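4. Loading and unloading fruit

Before you start, the Femon refrigerator must have been running for at least 10 hours. Please read section 3 first if you did not set the temperature yet.

4.1 Preparing the table

1. Put the table close to the refrigerator, but leave 70 mm free between them for the air.
2. Check that all feet of the table stand flat on the floor.
3. Wipe the table top with a soft cloth. Gray marks from use are normal and do not come into the food.
4. Place the basket near the front edge of the table, on the side of the refrigerator.
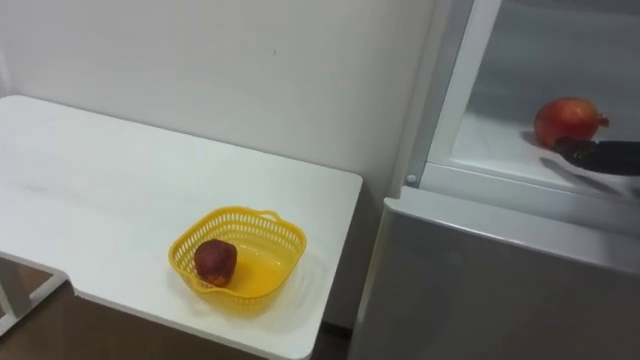
Fig. 4-1 Basket on the table, pomegranate on the shelf of the upper compartment

Note: Use a basket with openings in the sides. Fruit in a closed bowl becomes soft sooner.

4.2 Moving the fruit

1. Open the upper compartment slowly. A round fruit can roll forward when the door moves.
2. Take one fruit at a time and hold it from the sides. Do not pull on the crown of a pomegranate.
3. Lay the fruit down in the basket - do not let it drop. Heavy fruit goes in first.
4. Look at each fruit from all sides. Wrinkled skin alone is not a problem, but fruit with wet or open places should be eaten the same day or thrown away.
5. Close the compartment before you carry the basket away.

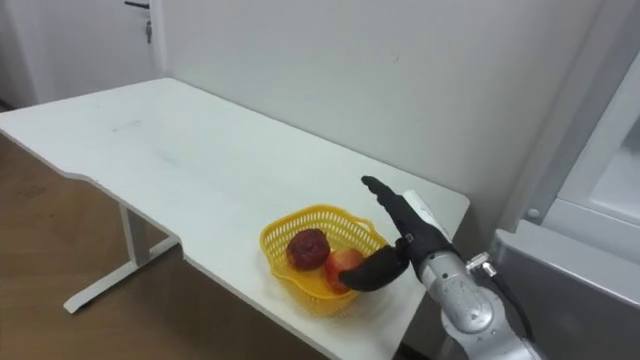

Text and photo: Aarti Nautiyal / Editing: Kai Meinecke

4.3 Putting the fruit back

1. Dry the fruit with a paper towel if you have washed it.
2. Set it on the shelf with a little space on every side.
3. Do not load more than about 218 g on the small door tray (not supplied with all models).
4. Close the door and press lightly on the corner until the seal touches everywhere.

Caution: Do not put the basket on top of the refrigerator. It can slip when the door is closed with force.

Caution: Keep the table top dry. If juice stays there overnight it can leave a stain, pomegranate juice especially.

4.4 Cleaning the basket

Wash the basket by hand in warm water with a mild soap. Use a small brush for the openings under the rim. A replacement basket can be ordered from Dretier with part number 196.

For cleaning the inside of the refrigerator, go to section 5.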